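Grurnwood says its new electronics recycling plant will open in April and bring 80 jobs to town. Residents have heard numbers like that before. The last operator, Brumano, promised 100 and closed its doors with far fewer on the payroll.

The plant would take in 1000 tons of old computers, phones and appliances a year, according to the town's announcement. It doesn't say where all that scrap will come from.
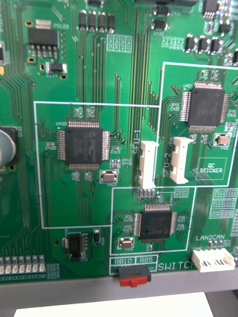 Vernel, the company behind the project, points to its site in Juhász as proof the business works. It has not released figures for that site, and a request for them went unanswered.

The town has already agreed to a tax break worth $205 a ton for the first year — paid whether or not the jobs show up. A public hearing on road access is set for 7 p.m. at the town hall.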